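3.2 The bin and the blocks

It may seem odd to give a whole subsection to a gray tub of toy-sized blocks, but so much of what we learned at Stakura came down to how the blocks lay in the bin that we would feel dishonest tucking the matter into a footnote. Readers who have ever tipped a child's building set back into its box will already have a good feeling for the subject. The pieces never settle the same way twice, and a long piece that has come to rest against a wall changes what can be reached beside it.

We began in November with a much larger assortment, taken from the Steverano workshop set, which has arches, half rounds and little wedges along with the plain rectangular pieces. It was a pleasure to handle, and we were sorry to give it up. The arches, however, hooked over one another and made tangles that had more to do with their shape than with the way they had been poured, and we wanted to study the pouring. In the end we kept only the straight pieces, in reds, greens and grays, and in more than one length, so that a layout would still have some variety in it.

The bin was chosen with the same sort of care. Its walls slope, and this matters more than we first supposed. A block that meets an upright wall tends to drop flat along the foot of it. With a sloping wall there is a good chance that a longer block will stay propped, one end down and the other resting up the side – the arrangement we call a leaner in the rest of this paper. Leaners are the part of a layout that people disagree about most. When we asked helpers to sort layouts into easy and hard ones, two people looking at the same leaner would often give it different marks, and each could explain the choice perfectly well.

Figure 2 gives an idea of how a thinly filled bin looks on the table. With so few pieces the floor remains largely open, and still there is a good deal to talk about: a long block up against the wall, others lying at angles of their own, and a small one a little apart from its longer neighbors.

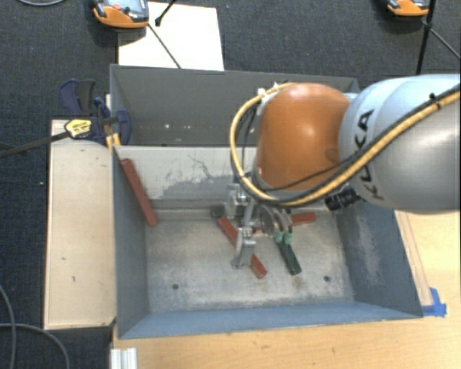 Figure 2. A sparse layout in the gray bin, with a long reddish block leaning on the upper-left inner wall and a dark green block lying diagonally on the floor.

We used the word "sparse" for any layout with 10 pieces or fewer, and "full" for those with 40. The gap between the two is wide on purpose. In our early attempts we had a middle group as well, and it gave us nothing but trouble, for a middling layout with several leaners is harder to clear than a full one that has happened to settle flat. Splitting the collection into two groups and then noting the leaners separately turned out to be a much kinder way to work, both for us and for the people doing the noting.

A word on color, as we have been asked about it more than once. The reds stand out well against a pale floor, and the greens do too in good light. The dark gray pieces are the ones that gave our helpers pause, especially near the foot of a wall, where a small block and its shadow can run together. We thought about repainting them and decided against it. A household toy box or a workshop drawer is full of things that don't stand out, and we wanted to keep a little of that in the collection.

Pouring was always done from the same Kuipers tray, held level with the rim and tipped toward the far wall in one slow motion. We did not shake the bin afterward, and we did not nudge any piece into place, however tempting it was when a block had come to rest in some improbable pose. If a piece jumped out onto the tabletop, the whole layout was gathered up and poured again. Each pour was then left alone for roughly seven seconds before anyone wrote anything down, for a block balanced on an edge will sometimes think better of it.

We are also fond of the bin for a plainer reason, namely that it has been used. The floor has smudges on it and the walls carry a dusty look in places, and we made no effort to scrub any of this away between sessions. The companion collection at Disau was made in a bin that was wiped down after every pour, and the two sets of notes differ in a way we return to in Section 5. Our own guess is that dust lets a block slide a touch farther before it stops – though we have not measured this, and would be glad to hear from anyone who has.

The notes themselves were kept on paper, one sheet to a pour, with a rough outline of the bin already printed on it. Helpers drew each block as a simple bar and marked the raised end of every leaner with a small circle. The sheets were checked against one another at the end of each session, and any that did not agree were drawn over again from the beginning.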